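Search this notebook Search Go

January, bench notes — music stand task, house rules

Started 9.40. Main job today was getting the setup rules written down before Steinar's lot take over the cell. At present they live in my head and on the back of a Bemmont delivery note.

What we have is the Betasora cell procedure, fine for blocks and tins, says nothing about paper. Paper is its own thing. It bends, it takes a crease and keeps it, and a creased sheet isn't the same sheet for the next run.

Start state, as agreed with Signe Vigfúsdóttir before lunch:

- stand in the middle, legs open, desk facing front, nothing on it
- red sheet on the table, white one over it, both left of the stand
- metronome, cup and bowl on the left as well, right side kept clear
- arms in, grippers low by the tripod legs, jaws not touching
- check the page wires on the desk. They get knocked and then everybody blames the policy 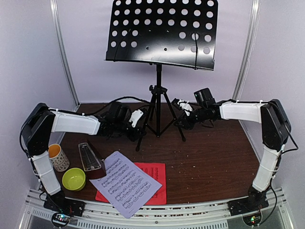
Rules for handling (draft 3)

1. One sheet at a time. If two come up together, stop and reset. Do not peel them apart by hand and carry on, that episode is spoilt.

2. Two-arm hold by the side edges, never the corners. Corners tear. Signe wants this as a hard rule, I'd have put it as a "should", she won.

3. Speed cap stays at 90 mm/s whenever both grippers have the same sheet. Steinar Hviid asked for 300 in the free moves. Agreed for free moves only, and only with nobody's hands past the rail.

4. Some bow in the page is allowed. Pulling it flat is not. If it goes tight, one arm gives way — left leads, right follows, so right gives.

5. Red goes to the stand first, then white in front. Written order, same for every operator. We had both orders in the old Hostircombe set and sorting that out took a whole afternoon.
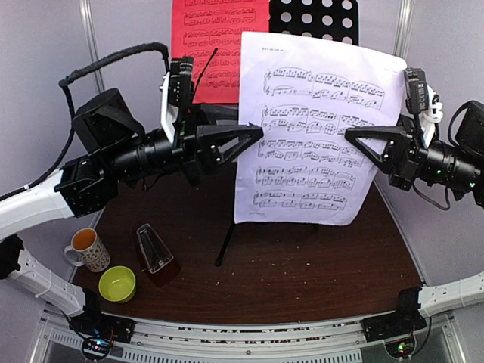
The trouble with rule 4 is that "tight" means whatever the operator thinks it means. Steinar reads it as any visible straightening, I read it as the moment the edge starts to slip. Need one wording. Could use the wrist current but the Szilágyi drivers smooth it so much you see the tug after it's over. Leave as operator judgement for now and note it in the episode log, with initials.

Liquids. Long argument. Betasora sheet says no open liquids inside the guard line, full stop. Signe's view is that a cup in the set means a cup in the set, and the standard should say what may be in it. I'd keep the strict wording and have a named exception per task, signed by whoever runs the session. Unsigned = no liquid. Whatever we choose it has to say which side, how far from the base boards, and who wipes up. The boards sit low at the front by the arm bases and I don't like them being where a spill would run. Ask workshop for a lip or a cover.

Table. Crumbs and specks on the top again. Wipe between blocks, not just at the end of the day. Dry cloth only near the rail. Add to the checklist under "before", currently only under "after" which is teh wrong place for it.

Cables. Loops at both elbows to be looked at before power on. Ties snug but not biting. If a tie is swapped, trim the tail flush, I have the scratch to prove it.

Accept / reject. Signe's proposal: 95 per cent of episodes in a block must meet the rules or the whole block goes back for review. I think that's harsh for a first week, but a softer number never gets tightened later so leave it in. Second reader checks 5 from each block, picked by somebody who didn't run it.

Still open:
- does a sheet with a curl count as damaged? Steinar says no, and he may be right, real music is always curled
- spare copies of both sheets, same paper weight. Print more
- where the stop button goes if the operator is left handed
- rule 5 wants a line about what to do if red slides down after white is on. Probably stop, log, reset

Draft 4 to Signe by 4.30, she will cut half of it. Must remeber to take the delivery note off the bench once it's typed up.

Contact the notebook editors | © Hostircombe Workshop | Back to top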